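Two Grippers, One Long Room

Mohammed-Awal Quaye keeps his notes on paper. The notebook for the gripper trial is a cheap one with a torn cover, and most of its pages hold the same short table: item, tool, tries, drops. By the middle of November 2022 he had filled most of it and started writing sideways in the margins.

Quaye works for Fiadzo, a small company that wants to put robot arms to work in repair shops, handing parts and tools to the people at the bench. The arms themselves were chosen last year. What goes on the end of them is still open, and so is the question of how to teach them. The plan is to have people do the jobs first with a hand-held gripper that has a camera mounted on it, then train the arm's controller on the recordings.

Two hand-held grippers made it to the final round. One is the Rodel, which has long, stiff jaws and a trigger. The other is the Welon, which is heavier, has softer pads, and closes when you squeeze the whole grip. Two others were sent back early, one for a cable that kept working loose and one that hurt people's wrists.

The test was simple to set up. Each operator picked up 13 objects from a table and set them down at a marked spot, then did it again with the other tool. The objects were the sort of thing a repair shop has lying about: a tape measure, a heat gun, a roll of solder, a plastic bag of screws, a thin steel ruler. Six operators took part over several weeks. In the end they logged 1,261 picks that Quaye considers good enough to use.

The Rodel was faster on nearly everything. Its jaws are narrow enough to get under a ruler lying flat, and the trigger gives a clear stop. Operators who had never held either tool were comfortable with the Rodel in a few minutes. With the Welon they took most of a morning.

The Welon dropped less. The difference was small on boxes and large on anything round or top-heavy. Handles were the worst case for the Rodel. A stiff jaw touches a curved handle along a thin line, and when the weight sits out past the end of the handle, the tool turns in the grip. The Welon's pads give a little and hold more of the surface.

"If you only look at time, you buy the Rodel and go home," Quaye said. "Then you look at the drops and they are all the same four objects, and those are the objects our customers care about."

The cameras were a separate argument. Both grippers came with a mount for a wide-angle camera, and the team tried two lenses on each. The narrower one gave a cleaner picture of the jaws and the object. The fisheye bent everything, but it took in a good part of the room, and the software needs fixed points in the room to work out how the tool is moving. Walls with nothing on them are hard for it. Light fixtures, railings and cabinet corners are easy.
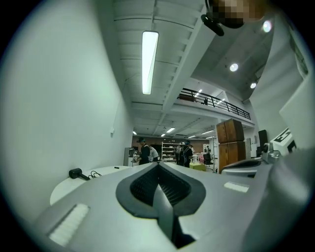
Quaye went with the fisheye in the end, mostly for that reason. With the narrow lens the tracking lost its place whenever an operator leaned in close to the table, and the whole recording had to be thrown out. With the wide one it usually recovered within a second or so. The price is that objects away from the center look small and stretched, and the jaws take up more of the view than anyone would like. He tried moving the mount back to fix that. It made the tool front-heavy, and two operators asked him to put it where it had been.

Cables gave more trouble than lenses. A heat gun is an easy pick until its cord catches on the edge of the table, and neither gripper can do much about that. The team now records those picks in two ways, once with the cord coiled and once with it left hanging, and labels them separately. Quaye expects the hanging ones to fail on the arm for a good while yet.

There is also the controller to settle. Fiadzo has been running a unit called the Skonisham, which reads the gripper width and the camera together and keeps the two in step. It does this well with the Rodel. With the Welon the width readings lag behind the video, enough that a grasp can look closed in the picture while the log still has it open. The supplier has promised new firmware in December.

Until that arrives, the Welon recordings are being corrected by hand, which takes one person most of an afternoon for each batch. Quaye has asked for a second Welon anyway. The Rodel stays on the bench for flat parts, and he has started a new notebook.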